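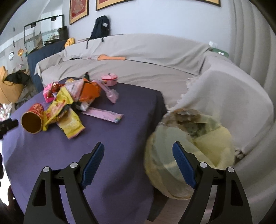
An Afternoon With the Hand That Has No Robot

The open day at Hetent is held in a living room, and you are asked to take your shoes off. I had dressed for a lab. I had even brought a notebook with a hard cover, the kind you can lean on while standing behind a yellow line. There was no yellow line in Oscombe. There was a big curved sofa under a pale cover, a fish tank against the wall, and a table in a purple cloth with a heap of snacks on it that I took, for a good ten minutes, to be the catering.

"Everybody does that," Shafiq Howlader told me. "Last time we lost half the data before lunch."

He handed me the Onico. It's a gripper with two thick black fingers and a blue pad at the end of each, ridged like the sole of a good slipper, and it has no arm behind it. The arm is you. You squeeze, the fingers close, and a camera on the tool takes down what your hand was up to. Some months later, if all goes well, a robot somewhere picks up a bag of chips a little less like a drunk uncle.

I asked why he didn't simply put the robot in the room.

"Have you ever moved one?" he said. "It wants a van, a bolted base, a risk assessment and two grown men who are on speaking terms. This wants a tote bag." He has carried it on the bus, where a woman asked him if it was for litter. He said yes. He had eight stops to go and didn't feel like getting into it.

On Snacks

Howlader has strong views about snack packaging, and he gave them to me at length while I tried to get hold of a yellow bag. A box, he says, is a polite object. You come at it from two sides and it waits for you. A bag has air in it, and the air has plans.

"You pinch it here and it swells over there. Pinch it at the seam and the whole thing swings around. Then there's the crinkle, which makes people let go. We never told anyone the noise mattered, and it seems to matter to everyone."

I pinched it at the seam. It swung around. I let go.

"There you are," he said, not unkindly.

The heap is meant to look like what's left when a family has had visitors. There were soft things and stiff things, a long flat candy packet lying across the cloth, a red and gold tin tipped over on its side. The tin was my undoing. I went at it from above and it wanted to roll, and I chased it with the fingers spread like somebody trying to catch a frog.

I asked if the tin had been put there on purpose. "Everything fell where it fell," he said. "In the first week we used to lay it all out nicely. Then Cadi came by and said no one's table looks like that, and she was right, so now we tip it out and leave it alone."

The Person Who Watches

Cadi Sayce goes through the recordings. She had been sitting in the kitchen with a laptop and came in when she heard me swearing. Over 2000 of these short sessions have passed in front of her so far, and she says she can tell people apart by how they reach.

"Some folks go straight in. Some circle it. There's a man who lines himself up every time like he's parking a trailer, and he never misses, and he takes forever. I've never met him. I feel I know him quite well."

What does she throw out? The ones where somebody helps with the other hand, mostly. People can't leave their spare hand alone. It creeps in to steady the bag, and the robot that learns from this will not have a spare hand, or a conscience about it. She also throws out anything where a cat gets involved, though she admitted she watches those to the end first.

I wanted to know if the failures were any use. She thought about that longer than I'd expected.

"A miss and then a second try, yes, I keep those. That's a person working something out. What I can't use is someone who gets cross and starts shoveling."

I asked which I was. She said she hadn't looked yet and went back to the kitchen.

Money, Briefly

The visitors that afternoon were a mixed lot: a couple of engineering students, a retired bus inspector, and a man from a warehouse outfit called Naidu who wanted to know what it cost and asked before he'd got his coat off. The answer was $1699 for the tool by itself, and he nodded in the way people do when they mean to bring it up with someone else.

A session runs 30 minutes, and the people who do it for Hetent are paid by the session and not by the bag, which Howlader says took an argument to settle. Paid by the bag, people hurried. "They got very good at something no one would ever want a robot to do," he said. "It was like watching someone clear a table in a fire."

They want 200 homes by next fall. He doesn't mind if they're messy. He prefers them lived in, with throws sliding off sofas and pictures on the wall and bags left wherever the owner dropped them, and he says the hardest part of recruiting is getting people not to tidy up before he comes. One household in October had put everything away, down to the salt. He spent the first part of the visit asking them, as gently as he could, to take it all out again.

I Ask the Obvious Thing

What's it for, though? I had been saving this. Does anybody need a machine to clear the snacks?

"My mother does," Howlader said. "She can't bend, and she won't ask me. She'd ask a machine." He picked at one of the blue pads for a moment. "She'd be rude to it, too. I'd enjoy that."

Sayce, from the kitchen, said her own ambition was for it to find the end of the cling wrap. Neither of them would give me a year. I pushed, and Howlader said he'd read enough interviews with people in his line who had given a year.

I had one more go before I left. I picked the long candy packet, on the theory that it was flat and had no air in it and therefore no plans. I came at it low, closed the fingers, and up it came, bending a bit in the middle. I held it there. The bus inspector clapped.

"Lovely," said Howlader. "Now put it down somewhere."

I hadn't thought about that part. I looked at the table for a while, and then I dropped it on my foot.

Sayce says she is keeping that one.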